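The small stuff always wins

I wrote off the first tray I ever bought. It came from Trirwood, it cost 2 dollars, and I figured it would end up under a leaky pot like all the others. Ten years on it's still on my bench - and it has had plenty of company since!

My trouble is small stuff. I moved into the place on Laleo Street with 216 seed packets (yes, I counted, the removalist was charging by the box) and a biscuit tin of bits I couldn't name. A big cupboard only hid the mess. Trays put it right out where I had to look at it, and that's when I started putting things away.

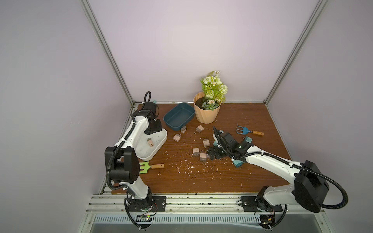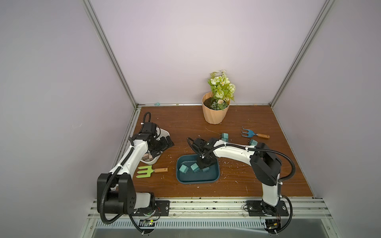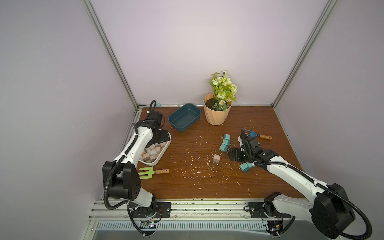

My own rule these days is one tray for each kind of thing, and I'm pretty strict about it. Garden tools hang on the wall, blocks and plugs go in the dark tray, and anything the grandkids play with gets a pale one. Little wooden cubes piled in a white tray, like the ones in the last picture, are my favourite sort of job, as you can tip the whole lot out on a rainy arvo and scoop them back in before tea.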